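Home | Guides | FAQ | Contact
Print this page | E-mail this page
14 comments | 209 shares

Sorting Foil and Paper: Frequently Asked Questions
Netley Recycling Guides. Updated 25/02/2025

Can crumpled paper go in the paper stream?
Yes, if it is clean. Brown kraft paper is accepted flat or balled, but flat sheets are preferred. Short, balled pieces roll off the sorting belt more often.

Is foil accepted?
Clean household aluminum foil is accepted at Bristivia and Manalo drop-off points. Scrape off food first. A light film of oil is tolerated — baked-on residue is not.

Should foil be flattened or crumpled?
Crumpled. Save small pieces and press them together until the wad is at least the size of a fist. Loose scraps pass through the screens and end up in the residue.

How do I tell foil from metallized plastic film?
Squeeze it and let go. Aluminum holds its creases. Film springs back open and belongs in general waste.

What about foil-lined or waxed paper?
Neither is accepted. The layers cannot be separated at this plant.

Can foil trays and foil sheet go in together?
Yes. Both are the same stream. Remove cardboard lids and put them with the paper.

Is there a limit per visit?
Households may bring up to 20 bags. Larger loads need a Pronungate permit, which can be requested from April.

Do I need to separate items before arriving?
It speeds things up. Any plain table will do for a sorting surface; a white or pale top makes small scraps easier to find.

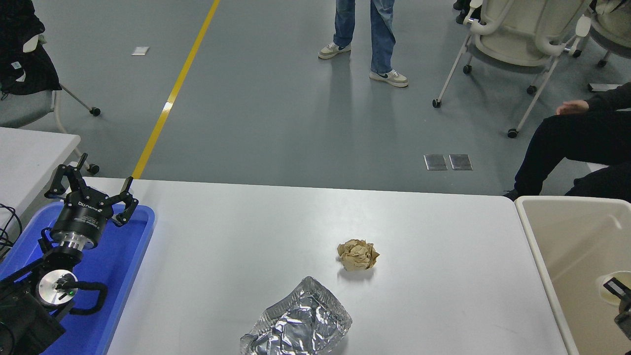

Permits are issued by load weight, with 200 kg as the upper band. Anything heavier is booked as a commercial delivery and goes through the weighbridge. Bring the permit number with you — it is not stored at the gate.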